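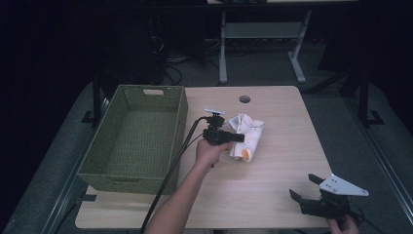
Laundry sorting, October, morning session, third week of the same argument: what counts as folded. I say a cloth is folded when a stranger could tell which way it was folded. By that rule the white one with the faint printing and the orange patch does not qualify. It's a bundle. It is a lumpy bundle sitting to the right of an empty green basket, and in the old log sheet it would have gone down as "folded, loose," a category I am retiring as of this entry.

Background for whoever picks this notebook up after me. The job is to write the house sorting procedure for small linens (tea towels, napkins, bar cloths, the odd printed thing from a souvenir shop) so that the Galanis order goes out looking like one person did it. The Galanis order is 1,854 pieces. One person is not going to do it.

9:10. Started with the basket. The olive woven one replaces the wire bin, which snagged everything. Its good point is the weave, which lets a cloth slide. Its bad point is that it's long, and on this table a long basket wants to stand end-on to whoever is working, with its near end hanging a bit over the edge. I have been turning it sideways all week and it keeps getting turned back by the next person. I have stopped turning it. End-on, you drop the cloth in the near half, the pile grows toward you, and then the far half is wasted because no one reaches that far if they can help it. Today's rule: far half first. Written on tape, tape on the shelf. We'll see how long the tape is read.

The handle cut-out is a nuisance I didn't expect. Small napkins find it. Two went halfway out through it before lunch and hung there like they were thinking about leaving. For anything under napkin size, put the cut-out end toward the pile and the solid part of the wall toward – no, there is a cut-out whichever way I turn the thing in my head. Try a liner. The Stomisa samples came wrapped in a decent cotton sheet and it is doing nothing on the shelf.

9:50. The grommet hole. I have complained about this hole in two previous entries and will do so again. It's slightly right of center toward the far edge, exactly where a finished stack would like to be. A stack over the hole looks fine until you press down on it to square the edges, and then the bottom towel develops a navel. Either we get a cap for it or we agree that stacks live on the right and the basket lives on the left. I prefer the cap. Cost of the cap is trivial. Time spent discussing the cap is now well past the cost of the cap.

10:30. First proper run. 100 cloths, mixed, out of the Clirnedow bag. Method as in the draft:

Pick up by one corner, let it hang, find the next corner along.
Print side down on the table. If there's no print, seam side up.
Halves, then halves again, then thirds if it's a tea towel.
Press once with the flat of the hand. Once. Pressing twice does nothing except make you feel thorough.
Basket, far half first.

Result: 66 passed the stranger test, the rest did not. Most of the failures were faint prints. When the printing is strong you lay the cloth down correctly without thinking. When it's faint you look, decide, change your mind halfway through the first fold, and end up with a towel that has been folded the way a letter gets folded by someone in a hurry to catch the mail. The white ones are the worst. The orange patch on this one helps, if you use it as a landmark: patch at the lower left, always, and the rest follows. Add to the draft: "Find the loudest thing on the cloth and put it lower left." Needs better wording. Keep "loudest."

11:15. Second run, with the landmark rule. Only 43 cloths this time because the Clirnedow bag ran out, and the Sudulgate bag hadn't been washed, or had been washed and then stored next to something that smoked. Better. The faint prints behaved. The plain ones are now the problem, having no loudest thing. For plain cloths I tried going by the hem (wide hem lower left), which works on cloths that have a wide hem and is useless on the rest.

Other notes from the morning, in no order:

The light table is good for dark cloth and bad for white cloth. You lose the edge of a white napkin against the pale wood sooner than you'd think, mostly at the corners. A dark mat would fix it, but would slide. I'm for the mat.

Rounded corners on the far side of the table mean you can't use them to square a stack. I tried it anyway.

Two people working from the same side is one elbow too many. The person on the right ends up sorting over the table corner. Next run, one on each side, and whoever gets the far side gets the hole.

Stacks of ten lean. Stacks of eight don't. The Galanis sheet asks for tens. I have written to ask if they would like eights, and I expect to be told no.

To do before the next session: cap for the hole, liner for the basket, mat, wash Sudulgate (again, or for the first time). Reprint the log sheet with two boxes, "folded" and "not folded." Anyone wanting a third box can write their case on the back, where there is plenty of room.

The white cloth goes back in the unsorted bag. It has been through four times now and is the cleanest thing in the building.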